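Taletti Comparison 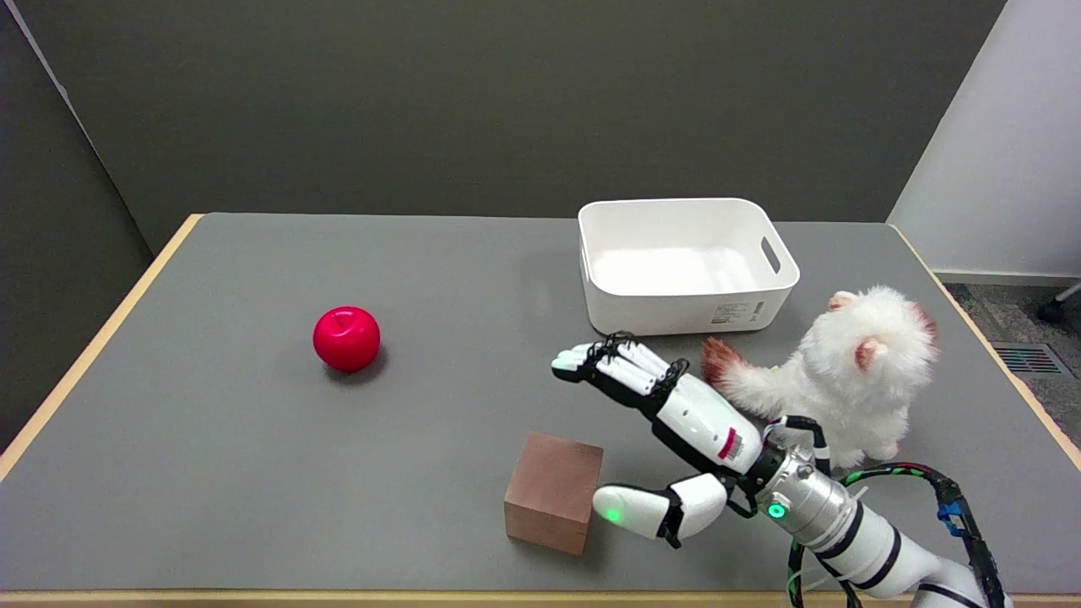 A multi-fingered hand on a white arm during a tabletop trial, with an apple, a wooden cube, a storage bin and a plush toy.

The Taletti Comparison is a test program for robotic grippers and hands, run by the Kettani laboratory. It measures how well different end effectors pick up, hold and release household objects when mounted on the same arm and driven by the same controller. The program was set up by Abdelkrim Lahlou and Nouhaila Lamrani, who remain its joint directors.

Background

The laboratory's earlier gripper tests were carried out on separate arms, and the results were hard to compare. Lahlou and Lamrani proposed a single protocol in which only the end effector would change. The first round compared a two-finger parallel gripper with a suction cup. Multi-fingered hands were added in the second round at the request of Rukhsana Jatoi, then head of the controls group.

Method

Each end effector completes 50 attempts per object. The object set includes rigid, smooth and soft items, among them artificial fruit, wooden blocks and plush toys. An attempt is scored as a success if the object is lifted clear of the table, held, and placed inside a bin. Drops, slips and failed releases are recorded separately. Grip force limits are fixed before a round begins and may not be changed until it ends.

Results

The second round produced 1,468 valid attempts. Parallel grippers had the highest success rate on blocks, while multi-fingered hands did better on plush toys and took longer to close. Suction performed poorly on fabric and fur. Attempts interrupted by a controller fault were excluded.

Software

Trial records are kept in Giltik, a logging tool written by Nabila Soliman. It stores joint positions, motor current and camera images for every attempt.

See also

Purnenness (grasp scoring scale)
Kettani laboratory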